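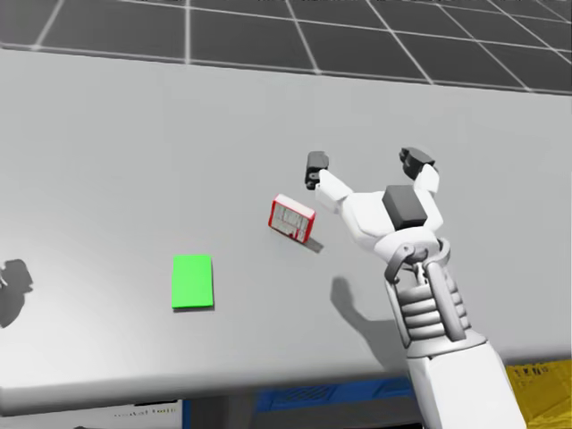
Since the start of January I am comparing two hands in simulation, before we decide which one to buy for the small arm in Trirkedari. The first is a plain two-jaw gripper, which I know well. The second is a hand with several fingers, and I must admit I wanted it to win from the first day. My test is simple: pick up a small box from the table and put it down on the green pad. The box is white with a red border, and it stands at an angle to the hand, so the wrist has to turn a little before the fingers can close. With the fingers spread wide there is plenty of room between the black fingertips, and I thought this would forgive my bad aim.

It did forgive it, but only partly. I ran 440 attempts with each hand, always with a slightly different starting angle of the box. The two-jaw gripper dropped the box or missed it 13 times. The hand with fingers failed 60 times, and most of these happened in the same way. One fingertip arrived before the others, pushed the box, and the box fell over. After that the hand closed on air.

I wrote to Lilibeth Evangelista, who used the same kind of hand at Huamán, and she asked me if I was closing all the fingers with the same speed. I was. She told me to let the finger nearest to the box wait until the opposite one has touched. I changed this yesterday evening and repeated a short series. The box falls less often now, but each grasp takes longer, and I have not yet made the full count again.

A few notes for people who want to try something similar:

The friction value of the fingertips matters more than I expected. With the default value the box slid out slowly while the arm was lifting. I lost two evenings looking for the mistake in the controller.

Keep the simulation step small. I tried a bigger one to save time and the fingers went a little inside the box, and then it jumped across the table like a frog.

My computer needs almost 2000 seconds for one full series, so I start it and go to cook.

Bronwyn Pryor from the workshop in Wondodthorpe still says I should take the two-jaw gripper and stop thinking. For boxes she is probably right. But in February we must also handle soft bags and some round bottles, and for these I have no numbers at all. The bottles are next. I have the model of one already, only its weight is wrong and I have to ask Iltby for the correct one.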